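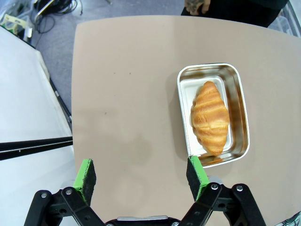 Texto: Chih-ming Yang | Equipamento de manipulação | Trevlow

Pinça paralela Chien 2

A Chien 2 é uma pinça de dois dedos com articulações pretas e almofadas de contacto substituíveis, destinada a braços colaborativos de pequeno porte. A Trevlow disponibiliza-a para avaliação comparativa com a pinça Sultbridge, utilizando o mesmo controlador Onbridge e idêntica montagem de câmara no punho.

O protocolo de ensaio contempla objetos de uso doméstico e alimentar. Na primeira série, a peça de referência é um croissant sobre forro branco, em tabuleiro de aço inoxidável — artigo sensível ao excesso de força e de contorno irregular. A segunda série incide sobre peças finas dispostas na vertical.

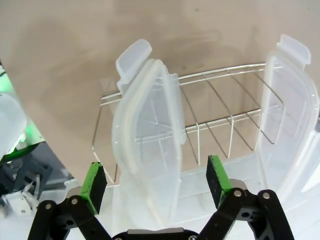

Tampas de plástico translúcido num escorredor de arame; pinça em posição aberta.

Cada configuração é submetida a 226 tentativas, das quais 193 com iluminação constante. As almofadas são substituídas após 100 ciclos, mediante registo do operador. O relatório indica, por objeto, a abertura inicial, a força programada e o resultado da preensão.

O conjunto de avaliação inclui a pinça, dois pares de almofadas, o cabo de ligação e a flange de adaptação. O controlador é fornecido em separado. Os pedidos de cedência para ensaio recebidos até ao final de março serão atendidos por ordem de entrada.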